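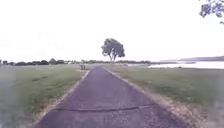

August 13, 2008

So the news is out and I can finally write about it here without getting in trouble. Cloveo is buying Prolum. Or "combining with," if you read the memo, but I've been through one of these before and I know who gets to keep their coffee mugs.

We found out at 4 in the afternoon, by email, while I was on the phone with a freight company about a missing pallet. I read the subject line and completely lost track of what the poor guy was saying. He had to repeat the tracking number twice. By the time I hung up everyone in purchasing was standing up and looking over the cubicle walls at each other like prairie dogs.

The short version is that the name stays on the building through next spring, payroll moves over to Cloveo's system, and "overlapping functions will be reviewed." Purchasing is about as overlapping as a function gets! They buy resin, we buy resin. They buy cardboard, we buy cardboard. I'm trying not to think about it too hard, and of course I've thought about it all day.

What bugs me is that they told us in July there was nothing going on. Somebody asked it straight out at the all-hands, in front of the whole cafeteria, and the answer was that the company was "always exploring opportunities." I wrote that down at the time because it sounded fishy, and I went back and found the page tonight. There it is, with a little frowny face next to it.

I looked up the stock when I got home. I own 16 shares from the employee plan, so no, I will not be retiring to the coast. It did go up though, enough for a nice dinner, and we went ahead and had the nice dinner. We went to Bạch and I got the clay pot fish and way too many spring rolls (I regret nothing). It was packed, and I swear half the tables were Prolum people having the same conversation we were. The table behind us was already arguing over whether the dental would be better.

Oh, and the dental. The benefits sheet runs on forever and I only made it to the vacation section before my eyes gave out. It looks like unused days carry over, up to a point, but then there's a footnote, and the footnote sends you to another document that isn't up yet. I've got days saved for the trip in the fall and I am NOT giving those up. Going to call the help line in the morning and sit on hold with everybody else.

The part I keep coming back to is the Janitz contract. I spent most of the spring on that thing. They make the little hinges for the 1016 line, and I finally got them down to a price I was proud of, and we were supposed to sign at the end of this month. Now everything over a certain dollar amount is frozen until the lawyers are done. I had to call them and say it was "on pause," and they were very polite about it, which made me feel worse. They've got people waiting on that order too.

I did pull out the old resume. Last updated before we moved, with the old phone number on it and a section on computer skills that made me laugh out loud. I fixed the phone number and then watched TV.

Maybe it'll be fine. A couple of people in accounting went through a Cloveo deal at their last job and said it was slow and boring and mostly meant new badges. I could live with new badges — my picture on this one is awful.

Big meeting tomorrow in the upstairs conference room. Bringing my own pen and a sweater, it's freezing up there. Need to remember to move the dentist appointment, and get gas.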